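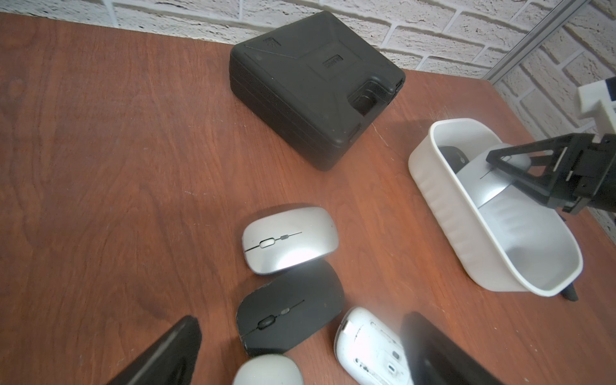

# Madder, again (and it's red this time)

February 2023, dye room notebook

Finally got a proper red out of the Chauhan root. Not brick, not salmon, not that tired terracotta we kept getting before the holidays and kept telling each other was "warm." Red! I'm writing it all down now while my hands are still pink, so we can do it again for the Ponumska blanket.

For anyone catching up: the blanket needs 4,000 yards of red weft, all from one dye run if we can manage it, and the yarn is Nuria from the Grirance mill, the undyed worsted two-ply. It's lovely stuff. It comes with a fair bit of spinning oil in it, and I now think the oil was half our trouble. The old skeins we scoured in a hurry all had the same blotchy look near the ties, and I'd been blaming the ties.

## Scouring

Did it twice. Long soak in warm water with the neutral soap, then let it cool in the pot overnight, then the same thing over again in fresh water. The first bath came out the color of weak tea and smelled strongly of barn. The second was nearly clear. Rinsed until the water stopped feeling slippery, then spun the skeins in the salad spinner (the big one, with the cracked lid, please do not put it back in the kitchen).

Figure-eight ties, loose, cotton string. I retied every skein that came from the mill with tight ties. It takes forever but there isn't a single white band anywhere in this batch, so I'd do it again tomorrow.

## Mordant

Alum at 8 percent of the dry weight of the yarn, and no cream of tartar. I left the tartar out on purpose. We've always put it in out of habit, and going back through the older pages every single orange result has tartar next to it. That's hardly a controlled trial, I know, but the sample skein with tartar that I ran alongside came out plainly more orange than its neighbor from the same dye pot. Both are taped to the inside of the back cover. Go and look at them by the window, the difference is fantastic.

Brought the alum bath up slowly, held it just under a simmer for an hour, turned off the heat and walked away. Skeins sat in it until the next morning. Squeezed out, wrapped in a damp towel, left in the cool cupboard. Letting them rest before dyeing seemed like fussiness when I first read about it and I have come around completely.

## The root

The Chauhan madder comes as chopped root, fairly coarse. Ran it through the old coffee grinder in small handfuls with the window open and a mask on. Some of it went to powder and some stayed like gravel. I tied the whole lot in a piece of worn bedsheet, because picking gravel out of Nuria is a miserable way to spend an evening (see the entry from last July, with the language crossed out).

Before it went in the pot I poured hot water over the bag and tipped the first liquor off into a separate bucket. It runs quite yellow-brown. Did the same once more and kept that too. Then cold water over the root and left it to steep overnight with a good spoonful of chalk, our tap water being as soft as it is. By morning the liquid looked like tomato soup that somebody had left out, with a faint pink scum at the edge. I was so pleased I went and fetched people to look at it.

## The pot

Skeins in wet, bath cold. Then the slowest climb I've ever had the patience for. I used the small burner with the diffuser plate under the pot and stood there with the thermometer. The root starts giving up its browns when it gets too hot, and I'm fairly sure that's what happened with the terracotta: we'd let it come to a real simmer while we were eating lunch. This time it stayed well below that the entire way. Steam off the surface, no bubbles, lid half on.
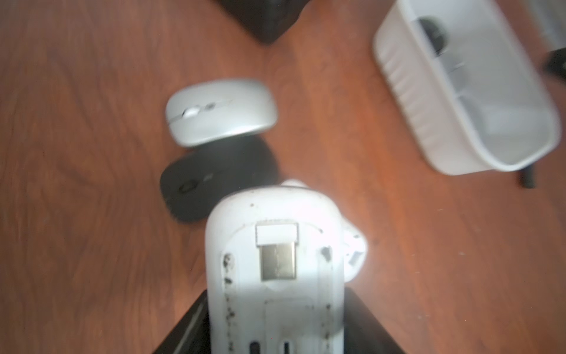
*White mouse, underside up, USB connector in its recess.*

Turned the skeins with the long dowel every few minutes through the first hour. After that I let them be, apart from a turn whenever I passed. Color at the first lift was a peachy orange and my heart sank a little. Color at the second lift was coral. Then somewhere in the second hour it went over, and when I pulled up a loop it was properly, deeply red with that slight blueness in the shadows between the strands. Heat off straight away. Cooled in the bath overnight with the bag of root pushed down between the skeins.

Total for the run was 22 skeins. They were crowded and I'd have liked the bigger pot, but they took the color evenly all the same, which I credit to the slow start and all that turning.

## Rinse and dry

Let them drip first, then dried them on the rack without rinsing, and rinsed the next day. The water went pink, then faint pink, then clear. A last rinse with a bit of the neutral soap brought the red up a notch, I swear, though it may just have been the wet yarn. Dried away from the radiator. They're on the line in the back now and everyone who walks by touches them.

## Exhaust baths

Couldn't bear to pour it away. Put 2 more small skeins into the leftover bath with the same bag of root and let that one get hot on purpose. Result is a soft coral-orange, really beautiful, and no use at all for the blanket. Might do for the fringe? Worth laying it next to the red before anyone says no.

The first liquor, the yellow-brown stuff from the bucket, gave a sandy apricot on a scrap of unmordanted wool and a brighter gold-tan on a mordanted one. I had been throwing that away for years.

There's still pink in the exhaust. It's in the lidded bucket under the sink, marked. Please use it this week or it'll get furry.

## Things to sort out

- Lightfastness strips: card half covered, taped in the south window, one from each pot. Leave them alone until spring, even if they look untidy.
- Rub test on the red. A tiny bit came off on a white cloth when dry, a little more when damp. I think another soap rinse will take care of it. Need to check before it goes anywhere near the pale warp.
- Order more root from Chauhan and ask whether it can be from the same harvest. If it can't, do a sample skein before committing.
- Ask Grirance about having the next lot wound with looser ties. They were very nice about it last time and then forgot.
- Chalk is nearly out.
- The diffuser plate is warped and rocks on the burner. Works for now with the folded foil under one side.
- Try one skein with wheat bran in the bath. I keep reading that it clears the browns and I'm dying to find out.

Next page is for the indigo overdye on the coral skeins, once the vat is awake. It smelled promising this morning, and there was a coppery film on top when I lifted the lid.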